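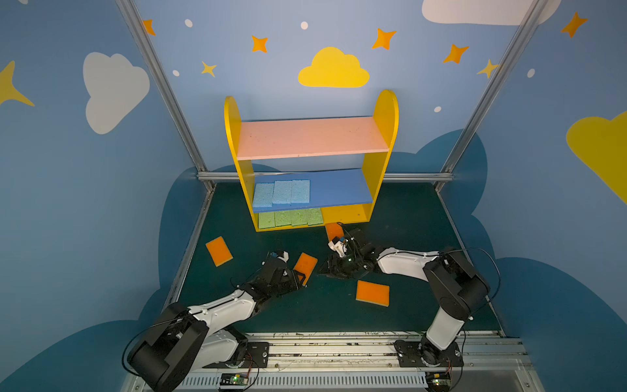

I reran the rye crackers in November with one variable changed: the resting time. The dough was 1000 g of dark rye flour, 21 g of salt, caraway, sunflower oil and enough water to bring it together. Half rested for 2 hours, half went straight under the rolling pin.

The rested half rolled thinner and didn't tear at the edges. The other half kept cracking, and I had to patch it with wet fingers. Both baked at the same temperature on the same steel, turned once.

Flavor was the same in both, as far as I can tell. Oliwia Sobczak preferred the unrested ones - she likes a thick cracker. I would rest the dough and dock it more closely with a fork, as a few of mine puffed in the center.

Next I want to try cutting the oil by a third.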